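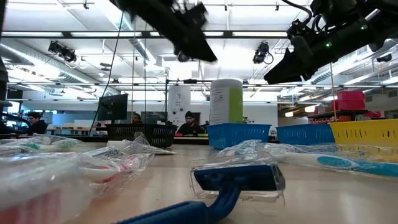
A blue razor and a wrapped toothbrush on the table.

My cousin Leonilde Neves sent me a link last week with three exclamation points. A blood test called Ulia, sold by a company named Melteck, "finds cancer early." She wanted to know if she should buy it. She is 44 and feels fine, and she has already picked out the payment plan.

I read the paper. All of it, including the tables at the back, where the trouble usually lives.

The study had 2,057 people in it. Of those, 226 were already known to have cancer when their blood was drawn. That matters more than anything on the company's front page. If you collect blood from people with a diagnosis and compare it with blood from healthy people, you learn whether a test can tell the two groups apart. You don't learn how it does on my cousin, who has no symptoms and probably no tumor.

Then there's the word "early." The test did well on stage 3 and stage 4 disease. For stage 1 it missed more cases than it caught. The press release gives one number for all the stages mixed together, and I'm sure somebody over there thought hard about that.

I asked Horácio Amaral, who ran a hospital lab for years and is more patient than I am. He wanted to know what happens to the people who get a positive result and turn out to have nothing. Scans, mostly. Sometimes a biopsy. The paper gives them one sentence. He also pointed out that finding a tumor sooner can make survival look longer even if the person dies on exactly the same day — the clock just starts earlier. I knew that once and had let it slide.

Could it still turn out to be useful? Sure. A trial that follows healthy people for years and counts deaths would change my mind. Melteck says one is "planned." It has been planned since I first looked them up, and the page still has no start date.

The price is $393, by the way, and they suggest repeating it every year.

I told Leonilde to ask her doctor which regular screenings she's due for and to get those done first. She said I was being negative. She hasn't canceled the order yet.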